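Shop Floor Notes: Keeping the Tidy Cell Tidy

If you walked past the back bench at Cleltport in March you'll have noticed the tidying cell was down for most of a week, with the covers off and Tharushi Sikder lying underneath it. It's back up, it's working better than it has in ages, and so many people have stopped to ask what we did that we thought we'd write the whole thing down, grease, screws and all.

A quick refresher for anyone who joined after the move. The cell is one arm on a pedestal, a two-finger gripper, a white tabletop, one fixed camera looking at the table and a second little camera riding along at the wrist. It spends its days picking up the kind of stuff you'd find on a kitchen counter: cups, cloths, paper goods, soft things, squashy things. The soft things are the hard ones! A steel block doesn't care if your fingers close a hair off center. A towel very much does.

What sent us looking was a slow drift. Nothing dramatic, no alarms, just a gripper that had started closing a touch to the left of where it believed it was closing. Mārtiņš Krūmiņa spotted it first because he's the one who reads the Friday logs (all of them, with a pencil). Grip force was fine. Joint positions were fine. But the finger gap at full close had been creeping for weeks, and on thin fabric you could see one finger arriving well before the other and doing all the work.

So, out came the tools.

The first job was the fingers themselves. They're held on with four screws each, and the left one had a screw you could turn by hand. We pulled both fingers, cleaned the seats with a lint-free wipe and a little alcohol, and checked the mating faces against a straight edge. The left seat had a thin ridge of old threadlocker baked onto it, enough to tilt the finger. A plastic scraper took it off in a couple of minutes. Please don't use a metal blade for this, the seats are softer than they look and we've only got the one spare body.

New screws went in with a small dab of medium threadlocker, tightened crosswise, a bit at a time, with the fingers held closed on a gauge block. That last part matters more than anything else in this write-up. If you tighten with the gripper open, the fingers find their own angle, and it won't be the angle you want. Ginette Pruvost turned up an old block from the Boyer job that happens to be just the right width, and it now lives in the drawer under the controller with a red tag on it. Leave it there, please and thank you.

Once the fingers were square we moved on to the wrist cable, and I have to say this was the part I was looking forward to. The old routing ran straight up the outside of the forearm with ties at both ends and a nice big loop in the middle. It looked neat when the arm was parked. Send the wrist through a full twist and that loop pulled tight, dragging on the camera connector every single time. Tharushi rerouted it with a looser service loop closer to the joint, a soft strap where the hard tie used to be, and a strain relief clamp on the last stretch before the plug. Then she ran the wrist end to end, slowly, with a finger resting on the cable to feel for tension. No snags, no tugging — lovely.

Then came calibration, which takes patience more than cleverness. Let the arm warm up for 16 minutes before you touch anything. We tried skipping this and the numbers moved under us while we were taking them. After warm-up, zero the gripper fully closed, then fully open, then closed again. If the two closed readings don't match, go back and check your screws. Run the fixed camera against the printed target board at 11 positions on the table, corners and edges included, and only then do the wrist camera. The wrist camera takes its reference from the fixed one, so doing them the other way round means doing one of them twice.

With the target board put away we went on to real objects, and we kept it plain: a paper cup, a purple cloth and a roll of paper towels.

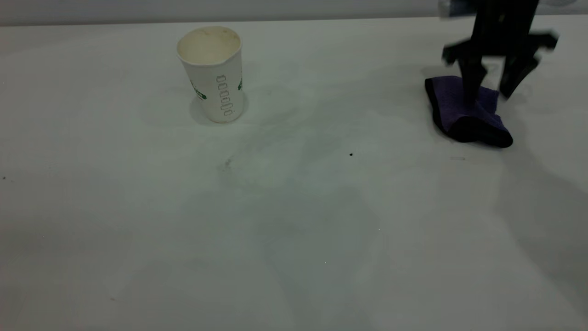

Cloth is a wonderful test after a finger job. You want both tips to reach the fabric together, low enough to gather some of it, light enough that you aren't grinding into the tabletop. Our approach height was set back when the fingers were sitting crooked, so it had an offset baked in that nobody had written down anywhere. Mārtiņš took it out and started over from the bare table: bring the tips down in tiny steps with a slip of printer paper under them, stop when the paper drags, back off one step, save. It's an old machinist's trick and it works every bit as well here as it does on a mill.

While we're on the subject of the table, the top needs a wipe before each calibration and we'd let that slide. Smudges and specks are small stuff to you and me, but the fixed camera has to make sense of every one of them. Soapy water, soft cloth, dry it off, done. Skip the glass spray, which leaves a shine that the camera likes even less than the smudges.

Perrine Picard looked after the wrist camera, and she has turned it into a bit of an art. The bracket has slotted holes, so there's always some wiggle when you put it back. Her method is to snug the screws, drive the gripper up to something with a good busy surface, and look at the live view before tightening for real. Embossed paper is great for this because the little dimples give your eye something to judge focus by. You want part of a finger in view at the edge, always the same part in the same place, with plenty of room left to see what it's touching.
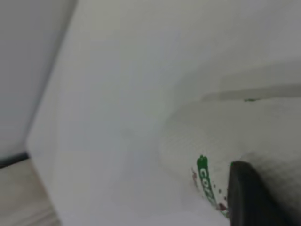 Focus is a compromise at this range and it's worth knowing that before you start chasing it. Set the lens so the fingertip and whatever it's touching are both usable, and accept that the far side of the table is going to be soft. The fixed camera handles the wider view anyway. Perrine marks the lens ring and the barrel with one stroke of paint pen, right across the join, so that if it ever gets knocked you can tell at a glance. She did the same across the bracket screws. Green means set this spring, so if you see any other color it's an old mark.

Paper rolls taught us one more thing. They're light, they're round, and they'll scoot off if a finger arrives too fast. We brought the closing speed down for the final bit of travel and left the rest alone, so you get a quick close and then a gentle finish. Inès Bouvier wrote that up as a separate profile, saved on the controller under the name Stitutano (her choice, ask her!), and it's the one to load for anything soft or hollow. The standard profile is still there for firm parts.

A few housekeeping changes to go with all this. Finger screws now get checked every 2000 cycles, and the counter on the pendant will nag you when it's due. Rub the finger pads down with a barely damp cloth at the end of each shift, and let them air dry with the gripper open. If the wrist view flickers, stop and look at the cable before you restart the software. And if you take a finger off for any reason at all, even for two minutes, the gauge block and the full zeroing routine are part of putting it back on.

The Grallevard cell has the same gripper and nearly the same cable run, so it's next in line. Tharushi would love a second pair of hands for the wrist section, small hands preferred, because the clamp sits in an awkward little gap behind the flange. You'll learn a ton and you'll get to use the good screwdrivers. Put your name on the sheet by the tool crib if you're interested, and bring your own safety glasses, as we're down to the scratched ones until the new box comes in.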